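Wall decal

A wall decal, also called a wall sticker, is a printed or cut sheet with an adhesive back that is fixed to a wall or other smooth surface as decoration. Most are made of vinyl. Common subjects are flowers, trees, animals and lettering. Decals are used in homes, nurseries, stores and hallways, often where the owner does not want to paint or hang paper.

Types

Cut decals are made from sheets of one color, so the wall shows through between the shapes. Printed decals carry several colors on one piece and may include shading or a dark outline that suggests a shadow. Sets are usually sold on a backing sheet with motifs in different sizes. The Isorau floral series, sold by Vornell, has 106 pieces in its full set and 93 in the reduced one - the smaller set leaves out the stems.

Placement

Flower decals may be lined up in a border or spread unevenly over the wall, with large and small blooms mixed. Some are placed low, close to the baseboard, where they are more likely to be bumped by furniture or by items kept on the floor.

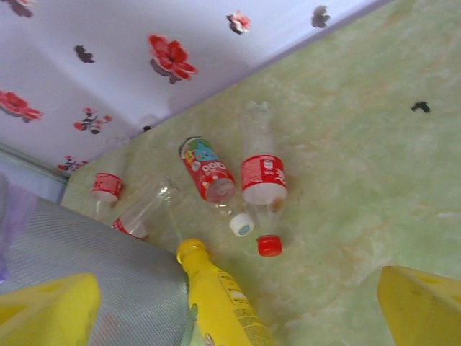 Red and dark gray flower decals on a white wall, with plastic bottles on the floor.

In his handbook for decorators, Iraklis Karras advises marking the position of the largest motif first and working outward. He also describes a method used at the Bạch workshop in Julluvstead, in which paper copies are taped up before any backing is peeled.

Application and removal

The wall is wiped clean and left to dry. New paint should be fully cured. The decal is pressed down from the center to push out trapped air. For removal, gentle heat from a hair dryer softens the adhesive, and the decal is pulled back slowly from one corner. Flaking paint may come away with it.

See also
Stencil
Wallpaper
Baseboard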